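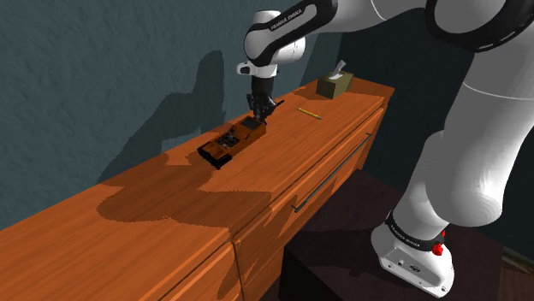
Progress since December

Report to the Bovia fund, April 7, 2025
Prepared by Hongmei Jiang, Vasylenko Furniture Reuse

The grant pays for the workshop lease, finishing supplies and one part-time driver. All three are in place. The driver, Afonso Meireles, started in January and works out of the Plosico depot, where we have use of a van on weekday mornings.

We have delivered 235 pieces to households moving out of temporary housing. Most were tables, chairs and bookcases. Dressers are still the item people ask for most and the one we have the fewest of. There are 30 households on the dresser list and we expect to clear half of it by the end of the summer if donations hold up.

Repairs and finishing

Ivan Tymoshchuk has moved the shop from solvent-based varnish to a water-based one. It costs more per can but we can put two coats on in a day, and we no longer have to shut the shop to air it out. The first batch raised the grain badly on the softer woods. Ivan now wipes each piece down with a damp cloth and sands it before the first coat, and the problem has mostly gone away.

Drawer runners remain slow work. We bought a box of replacement runners from Fisover in February and 6 pairs were the wrong length – these have gone back and we are waiting for the credit.
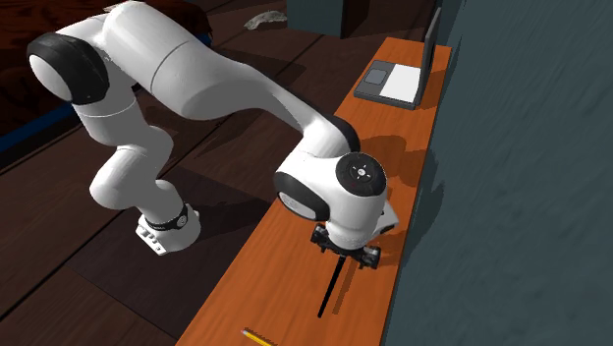
Orange-brown wood with a lengthwise grain, set against a dark wall.

Training

Diarmuid Scanlon ran the evening repair course twice. Some 15 people finished it. Several have come back to use the benches on open nights, and two are now doing paid repair work with us a few hours a week. The course covers gluing loose joints, patching veneer and refinishing tops. People asked for more time on veneer, so the next course will be a week longer.

Spending

Supplies are over budget, mainly from the change of varnish and a second order of sandpaper. Fuel is under. Vitalii Vakulenko has sent the ledger and receipts separately. We would like to move the unspent fuel money to supplies and ask for your approval in writing.

Problems

Storage is tight. Finished pieces wait too long for delivery when a household's move-in date slips, and in March we turned down a donation of wardrobes we could have used. We have asked Plosico about the bay next to the van and have not had an answer.

Next period

Repeat the repair course, with the extra veneer week
Settle the storage question
Start a call-back to households three months after delivery, to ask what has held up and what has not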